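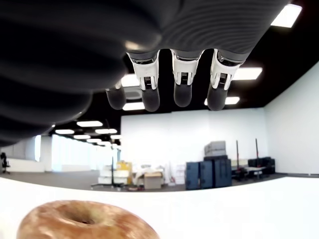
駅から遠いほうの文房具店が残った理由を知りたい、という投書が編集部に届いたのは2月だった。差出人の名はなく、自分の町では逆に駅前の店だけが残り、学校のそばの店は先に閉めたと書いてあった。

この投書をきっかけに、町の文房具店を見て回った。最初に訪ねたのはホーソーン文具である。売り場は広くないが、扱う品目は2,464点に上る。壁の一面がノートで、その隣に封筒と伝票類が並ぶ。店主によると、売り上げの中心は万年筆でも輸入雑貨でもなく、近所の事務所に届ける領収証やファイルだという。配達は午前中に済ませ、午後は店に立つ。学校が終わる3時すぎから客が増え、6時に閉める。

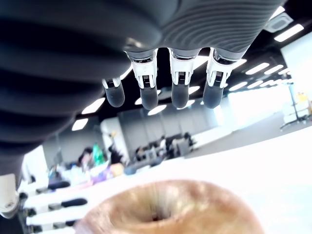 配達先を持つ店は強い。店頭の客が少ない月でも、伝票の注文は一定の数が入る。ナックウッド紙店も同じ形で続いてきた。こちらは紙の小売が本業で、便箋を1枚から売る。棚の引き出しには683種類の紙が入っており、番号を言えば出してもらえる。見本帳は貸し出しもしているが、戻ってこないことがあるので、最近は台帳に名前を書いてもらうようにした。

一方、トロルケオは開店してまだ日が浅い。もとは印刷所の倉庫だった建物を使い、鉛筆と消しゴムを中心に置いている。鉛筆は1本100円から。試し書きの机が窓際にあり、休みの日には席が埋まる。店の人は、値段の高い品よりも、硬さの違う鉛筆を何本か選んで帰る客が多いと話す。
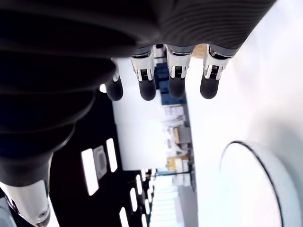 仕入れの苦労はどの店にもある。問屋の数が減り、少量の注文を受けてくれる先が限られてきた。プロネサックという卸は今も1箱から出荷するが、送料の負担が軽くなるのは注文額が2,000円を超えてからで、小さな店は数日分をまとめて頼む。急ぎの品は隣町の店から分けてもらうこともある。商売敵だが、替え芯1本のために客を待たせるよりはいい、という考えである。

冒頭の投書に戻ると、駅からの距離だけで店の存続を説明するのは難しい。ホーソーン文具は駅から歩いて20分近くかかるが、役場と学校に近い。ナックウッド紙店は駅前にある。どちらの店も、4月に向けた名札と連絡帳の注文は年明けから受け付けている。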